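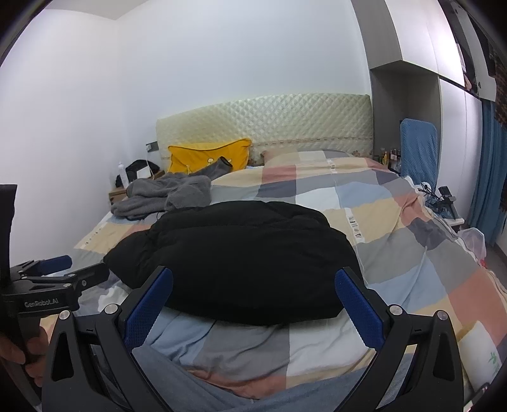
Travel > Short visits > Plumalport

A day at the Kerekes open house, Plumalport
11/22/21

Print this page | E-mail this page

The bus to Plumalport leaves early and it is always full, so I stood the whole way. I went because my neighbour Réka Győri has bought her pillows from Kerekes for many years and she told me that once a year they open the doors of the factory. The entrance is free, but you must write your name in a book at the gate and put on a paper hat.

Kerekes makes pillows, duvets and bed covers. Our guide was Tamás Fodor, who has worked there for 21 years. He spoke slowly and I was grateful for it. First he took us to the washing hall, where the down is washed and then dried with warm air. The smell is a little like wet dog at the beginning – after some minutes you do not notice it. The machines are loud, and at the back of the group I lost half of what he said.

The second hall was my favourite. They fill the duvets there, one chamber after the other, and every chamber is weighed. Tamás told us they finish 1,250 pieces in a week before winter, and in December even more. A lady asked why her old duvet had gone flat in the middle. He answered that she should shake it each morning and not store it under heavy boxes. She did not look satisfied.

Sewing is the part I understand best, as my mother was a seamstress. The rows of stitching across a duvet hold the down in its place, and without them everything would slide to your feet. It is the same idea in winter clothes: look at a black puffer jacket lying on a bed with its back up, and you see the puffy rows going across the upper half. Tamás said that narrow rows keep their shape longer, but a bed cover with wide rows feels softer. I have a cover with wide rows at home and I agree with him.

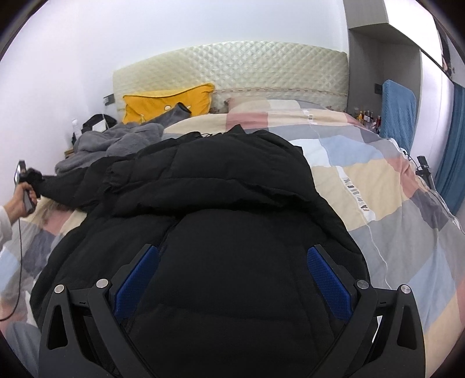
After the tour there was tea and poppy seed cake in the canteen. The factory shop is across the yard, beside the Skenolska bus stop. Prices are lower than in the city, but the grey and cream colours were already gone. I bought two pillows and carried them home on my lap.

If you go, wear flat shoes and bring a sweater, for the halls are cold near the doors. Lunch you can get at Futon, a small café behind the church. The bean soup is good. They close at 2.

Comments

marguerite_p: Thank you for this. Can children go on the tour?

Author: Yes, there were several in our group. They also get the paper hat.

Oldbusman: The return bus from Skenolska is not hourly on Mondays. Check the timetable at the stop!

Jolie: I bought a duvet there before we moved. Still puffy, and I never shake it.

Print this page | E-mail this page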